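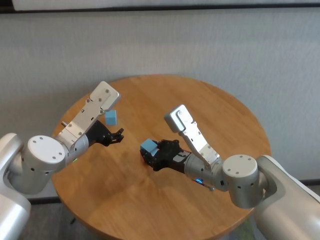
Round tables have been my weakness for most of my adult life, and anybody who has come to our house for supper and had to squeeze past one to reach another will know I'm not exaggerating. My husband calls it a collection and I call it having somewhere to put things down. The one on this page is the table we all call the Durkby, after the town where I found it, and it has the color I'm forever chasing in the others, a warm honey-orange that I would happily eat with a spoon. Look at how the grain runs, and at the faint seams where the planks meet, which I love far more than a perfectly smooth top with no story in it. The pale gray behind it helps too, I think. Put a warm wood in front of something quiet and it does all the talking by itself.

This is the October page of the gallery, and as always I have gone on longer than a gallery page should. The notes underneath are the ones people write to ask me for, so settle in with a cup of something, or skip to the part you need (I won't be offended!).

Finding it

I went to Durkby for a lamp. The lamp had been sold by the time I got there, naturally, and I was sulking along the back wall of the shop when I saw a round rim poking out from behind a stack of picture frames. Kristof Prins, who runs the place, wanted 20 dollars more than I had in my purse, and he let me bring it to him the next week, which tells you what sort of shop it is.

The top

It had been oiled by somebody who knew what they were doing, so I have been careful not to undo their good work. I wipe it with a barely damp cloth, along the grain, and dry it straight away. Twice a year it gets a thin coat of Balier oil, rubbed in with an old T-shirt and left overnight. Please use less than you think you need. I used too much on another table years ago and it was sticky until Christmas, and one of my good napkins is still a little bit attached to it.

The seams

Several of you have asked whether seams like these ought to be filled. My answer is to leave them be if they're tight. Wood moves with the seasons, and a top made of planks has to have a bit of freedom. If you can catch a fingernail in a seam, or crumbs start living there, that's the time to ask a furniture person, and I would sooner you asked one than bought a tube of something on my say-so.

The legs

Thin and dark, and I know some people would have gone for something chunky to match the top. I like the contrast, and you can get your knees in! I tighten the bolts every few months, usually when I hear a teacup complaining, and there are felt pads under the feet.

The little blue cubes

They are such a pretty blue, like the sky on a mild morning, and they're not much bigger than sugar cubes. Pale blue on orange wood is one of those pairings I would never have dreamed up on purpose, and now I want it everywhere. I have already been looking at napkins.

What goes around it

For chairs I would pick 3 that don't match over a set that does. My own mix is a pair of bentwood ones from the Ruangrit sale and a painted kitchen chair that belonged to my aunt Nell, with a cushion on it to bring it up to the same height. A round table is forgiving that way. There's no head and no foot to it, and when one more person turns up at supper everybody just shuffles along.

Thank yous

Chalerm Phuthong wrote to me after the last gallery with a much better way of lifting a ring mark than the one I had given, so the advice on that page has been changed, and I'm very grateful to him. He says to try a soft dry cloth and a great deal of patience before reaching for anything in a bottle.

If you have a round table of your own, I would love to see it. Send me a picture and tell me where you found it, and do say if you're willing to have it on the page. Next up is the little drop-leaf from the Nurkix barn, once I have persuaded the cat to get off it.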